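Zitside open day, handheld gripper demo: notes and questions
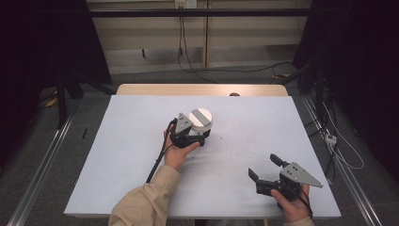
Page 2 of 9

nikwood_t wrote:
Went to the Zitside open day on 06/10/2020. The demo station was a pair of handheld grippers, one per hand, each with a triangular metal plate on top and its own cable. Visitors got 20 minutes each. Closing on the white cylinder was easy. Handing it across to the other gripper took me almost 9 tries.

plollavov wrote:
Same slot length for me. Did they say what the plates are for? I assumed tracking.

Thoa Tạ wrote:
Mounting points, according to the person at my table. Tracking was listed as optional.

buzatu wrote:
I'd question the cables. Any drag at the wrist ends up in the recorded motion. At the February demo the left one pulled every time I reached past mid-table.

nikwood_t wrote:
Didn't notice drag. Mine hung off the table edge with slack to spare.

buzatu wrote:
Slack still has weight. Put a scale on it.

Alun Samuel wrote:
Weight is constant, so it can be calibrated out. Finger play is the bigger error. I got 3 different closing widths on the same part.

buzatu wrote:
It isn't constant if the hanging length changes with reach. Agree on the finger play. Which side was that?

Alun Samuel wrote:
Right. Didn't test the left.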